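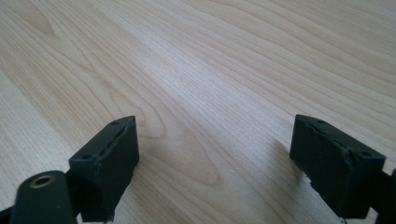

The tabletop, bare, grain running up to the right.

3 min read

January 19, 2023

Tabletop day. I've been putting this one off since December, mostly because I like having it in the room with nothing on it and I knew that once I started I'd be looking at it for faults. Anyway! Cleared it and had a proper look before doing anything.

First thing, the figure. There's a big cathedral in the middle, long loops one inside another, a bit darker than the rest, and then the lines tighten up until they're thin streaks over on the right. I had it down in my head as a fairly plain pale top and it isn't plain at all, you just have to stop piling things on it. In the bright light the middle goes nearly white and you lose half of it. Over in the shadier corner it's much easier to read.

Xiaoyan Fan came by and asked if I was going to stain it. No. She thinks a touch of colour would bring the loops out, and she may be right, but it's veneer and I don't want to be sanding back a mistake. We agreed to try her idea on the Wenomach offcut (job 3724, the narrow one behind the door) and leave the top alone until we've both seen it.

What I did:

Wiped down with a barely damp cloth, with the grain, then straight over with a dry one. Left it for an hour while I sorted the post.

Went over it by hand with 400 on the cork block. Very light, hardly more than the weight of the block, and I kept right off the edges. Lieven Dierckx went through an edge on the Porndale sideboard and we're still hearing about it, so I was probably more timid than I needed to be.

Vacuumed, then tack cloth. Ran my palm over it with my eyes shut, which always feels silly but finds things. One rough patch towards the left, gone after a couple more passes.

Then the oil. I've got two on the shelf, the Biso and what's left of the Brouwer, and I tried both on the underside first. The Biso stays paler. The Brouwer goes yellow straight away, quite a nice yellow – but I want this to stay blond, so Biso it is. I weighed the open tin before putting it away: 137 g without the lid, so there's enough for two thin coats and not much after that. Need to order.

Haven't put any on the top yet. It was getting late and I'd sooner do it first thing with the whole day's light and the heater off.

For whoever is in before me: please don't put mugs on it, or the Wenomach drawings, or anything really. There's a perfectly good bench by the window. If the underside patches are still tacky, leave a note on the board and I'll wait another day.

Also we're out of lint-free cloths.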